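貸会議室・共用作業室 安全点検チェックリスト(コメント付き)
対象:Kongkaewビル 3階および4階の共用部
点検日:2025-07-25
前回点検:4月
記入:施設管理担当

記入のしかた
判定は「良」「要観察」「要修理」「対象外」の四つ。要観察と要修理には必ずコメントを付ける。良でも気になったことがあれば書いてよい。前回のコメントが残っている項目は、消さずに今回の状況を書き足すこと。

1. 避難経路と出入口

1-1 廊下に物が置かれていない
判定:良
コメント:前回は東側の突き当たりに段ボールが積まれていた。今回はなし。掲示も貼り直してある。

1-2 非常口の扉が最後まで開く
判定:要観察
コメント:4階西側。開くことは開くが、途中で一度重くなる。蝶番に注油して様子を見る。次回も重ければ業者に見てもらう。

1-3 誘導灯が点灯している
判定:良
コメント:3階の階段前は4月に交換済み。点検ひもを引いて予備電源への切り替わりも確認した。

1-4 避難経路図が現状と合っている
判定:要修理
コメント:3階の間仕切り変更が図に反映されていない。新しい図を作って差し替える。差し替えまでは旧図に手書きで訂正を入れておく。訂正箇所に日付を書くこと。

1-5 出入口の段差、敷物のめくれ
判定:良
コメント:3階入口のマットは端が少し反っている。つまずくほどではないが、両面テープで留めた。

2. 壁・天井・床

2-1 壁面にひび、浮き、汚れがない
判定:良
コメント:明るい色の壁や天板は、正面から見ると浅い傷がほとんど分からない。懐中電灯を横から当てて、影が出るかどうかで見る。小さな点は、まず乾いた布で拭く。拭いて落ちるものは汚れとして扱い、記録しない。落ちないものだけ位置を書き、次回に大きさを比べる。
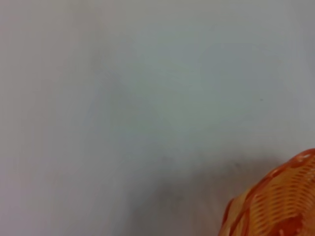 壁の継ぎ目は指の腹でなぞり、段差がないかを確かめる。3階の廊下側に、空調を入れ始めた頃から継ぎ目がわずかに開いた所があるが、前回の鉛筆の印からは動いていない。印は消さずに残す。4階は全室異常なし。

2-2 天井に水染みがない
判定:要観察
コメント:4階給湯室の点検口の横に薄い輪染み。触ると乾いている。広がりを見るため、輪郭に沿って鉛筆で線を引いた。上の配管は目視では漏れなし。雨の翌日にもう一度見る。

2-3 床材のはがれ、すべり
判定:良
コメント:ワックスの後に滑りやすいという声が利用者からあった。湿らせた靴底で歩いてみたが、特に滑る所はなかった。今後もワックスがけの翌朝は確認する。

2-4 窓の錠、開き止め
判定:要修理
コメント:3階小会議室、開き止めのねじが一本ない。同じ長さの予備がなかったので発注した。届くまで窓には「開放禁止」の札を下げる。

3. 電気まわり

3-1 コンセントにがたつき、焦げがない
判定:良
コメント:差し込みがゆるい口はなし。カバーの割れも見当たらない。

3-2 延長コードの使い方
判定:要観察
コメント:たこ足の接続が3階事務スペースに一か所。その場で外してもらった。口数の足りない部屋なので、壁付けのコンセント増設を見積もりに入れる。Sirkeoに依頼予定。

3-3 コードを踏んだり挟んだりしていない
判定:良
コメント:通路を横切る場合は必ず床用カバーをかける。カバーは備品棚の下段にある。使い終わったら巻いて戻すこと。前回は広げたまま突っ込まれていて、癖がついてしまった。

3-4 分電盤の前が空いている
判定:要修理
コメント:4階、折りたたみ椅子が立てかけてあった。前回と同じ場所で二回目。椅子の置き場を倉庫内に決め、分電盤の前の床に黄色のテープを貼る。

3-5 照明のちらつき、球切れ
判定:良
コメント:3階の廊下の一灯が点くまでに少し時間がかかる。記録のみ。

4. 消防設備

4-1 消火器の位置、圧力、期限
判定:良
コメント:圧力計はどれも緑の範囲内。3階給湯室の一本だけ、置き台の固定ねじが緩んでいたので締めた。標識は少し色あせている。

4-2 感知器のまわりに物がない
判定:要観察
コメント:倉庫の棚の最上段に積んだ箱が感知器に近い。天井から50センチは空けるように書いた紙を棚に貼った。次回、守られていなければ最上段を使用禁止にする。

4-3 防火扉の前に物がない
判定:良
コメント:扉の動く範囲も確認した。

5. 備品と家具

5-1 机、椅子のがたつき
判定:要観察
コメント:椅子は座面を押し、背を左右に揺らして確認する。ねじの緩みが見つかったものは締めた。脚のキャップが取れた椅子が倉庫に入っていたので、札を付けて分けてある。キャップはKudexの汎用品で合う。床を傷つけるので、キャップなしのまま部屋に戻さないこと。

5-2 棚の固定
判定:良
コメント:手で上部を引いて動かないことを確認。備品番号117の書類棚は、壁との間に隙間があったので金具を締め直した。締めた後は動かない。重い物は下段へ。

5-3 天板のふち、角の欠け
判定:良
コメント:手のひらでふちを一周なでて、引っかかりを探す。軍手をしていると分からないので素手で行う。ささくれや欠けがあれば養生テープを貼り、部屋の利用予定を見てから修理に出す。卓上に細かい編み目のかごや小物入れがあれば、ほつれや割れて尖った所がないかも一緒に見る。 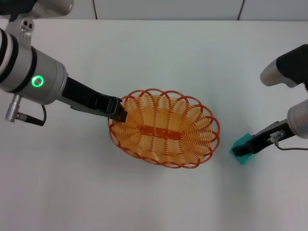
6. 給湯室とトイレ

6-1 電気ポットの置き場所
判定:良
コメント:流しから離してある。コードも垂れていない。

6-2 湯の温度、蛇口の漏れ
判定:要修理
コメント:4階の蛇口から、閉めた後も水滴が落ちる。パッキンの交換で済みそう。部品代は2,000円以内なら点検担当の判断で購入してよいことになっているので、そのまま手配する。

6-3 洗剤、薬品の保管
判定:要観察
コメント:ラベルのはがれた詰め替え容器が一本あった。中身が確認できないため処分に回した。詰め替える時は品名と日付を書く。Nirkuretti社の床用洗剤は元の容器のまま使い、詰め替えをしない。

6-4 床の水たまり
判定:良
コメント:なし。トイレの換気扇は両階とも動いているが、4階は羽根のほこりが目立つ。次の定期清掃に追加した。

7. 救急用品

7-1 救急箱の中身
判定:要観察
コメント:ばんそうこうの残りが16枚。まだ足りるが、大きいサイズがなくなっている。消毒液の期限は問題なし。はさみが見当たらず、事務室の引き出しから戻した。箱の中の物を持ち出した人は、ふたの裏の紙に書いてください。

7-2 緊急連絡先の掲示
判定:良
コメント:番号は4月に更新したもの。夜間の連絡先も載っている。

要修理のまとめ
1-4 避難経路図の差し替え(3階)
2-4 窓の開き止めのねじ(3階小会議室)
3-4 分電盤前の椅子の移動とテープ貼り(4階)
6-2 蛇口のパッキン(4階)

次回までに確認すること
・4階西側の非常口の重さ
・給湯室天井の輪染み。雨の翌日に撮影して、鉛筆の線と比べる
・倉庫最上段の箱
・Sirkeoからの見積もり。届いたら3-2の欄に金額を書き足す

この用紙は事務室の青いファイルに綴じる。前回分は抜かずに後ろへ送ること。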